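Ok so, house rules for the arm table. Quick post, I'm typing this between runs and Robel wants the bench back at 4 pm.

We had a rulebook. 49 pages, Wycliffe wrote most of it back when we were still at Purkport, and I'd bet good money I'm the only one who read past the e-stop chapter. So Nafula and I cut it down to one sheet. Taped up. Bugti (the other team, downstairs) already asked for a copy.

Rule one – hands out before anyone enables. Say "clear" out loud. Not a nod, not a thumbs up. Out loud.

Rule two – cables get checked before every session, by whoever is driving. Slack at every joint, nothing snagged. Takes 40 seconds. Kheri times people, it's annoying, it works.

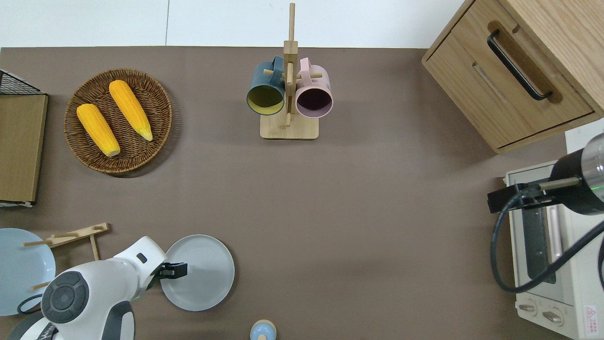
Rule three, and this is the one we argue over: plates come in slow. Approach speed capped at 200 mm/s anywhere near the tabletop, slower again for contact. Kiprono thinks that's way too cautious and he may be right for the mugs, but I've swept up enough ceramic. Cap stays untill somebody shows me numbers.

Rule four – log the bad ones. Dropped it, missed it, gave up halfway, all goes in. We're at 1,103 episodes in the Plandden log and for a long stretch people were quietly deleting the ugly ones. Stop that please. Mark it failed, write one line why, move on.

Rule five, no resetting props while the arm is live. Not even a corn cob. Disable, wait, then reach in. Yes even if its just a nudge.

Stuff that didn't make the sheet: glove rules (no agreement), who labels, and whether Nimico's checklist is worth copying. I liked bits of it. Too many signatures.
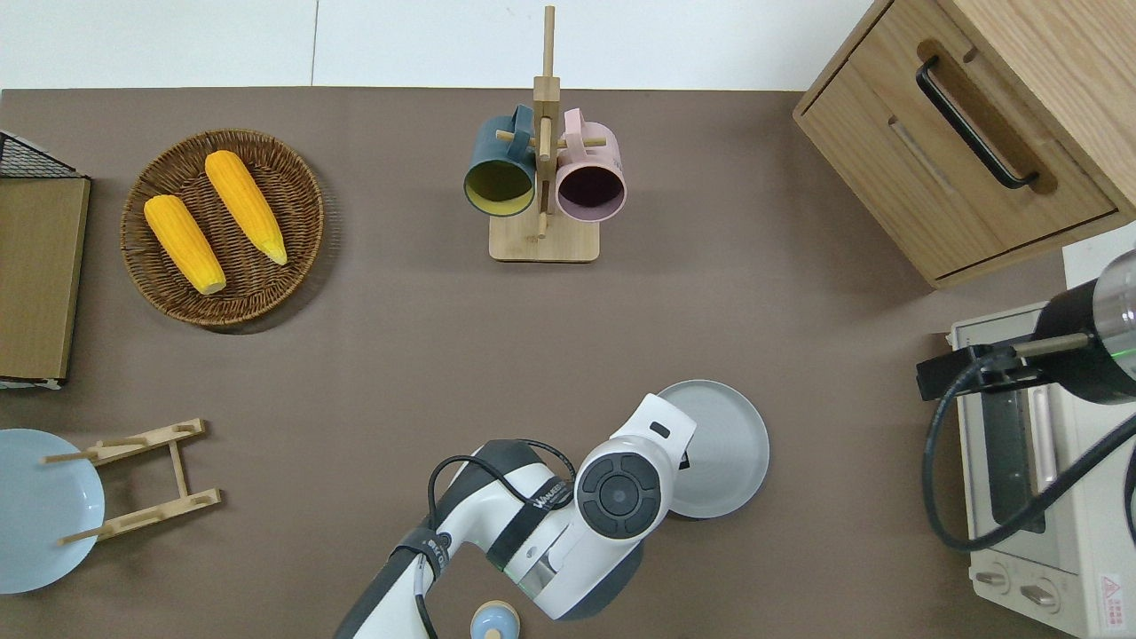

Purkport, April

Back at the old building for a bit, so an update. Sheet is on version 3 now. "Clear" has stuck, people say it without thinking. The speed cap moved a little, mugs only, Kiprono brought his numbers and fair enough. Plates same as before.

Still open – what to do when two people both think they're driving. Nafula wants a token you physically hold. I want a name on the whiteboard. We're trying hers first, starting tomorow.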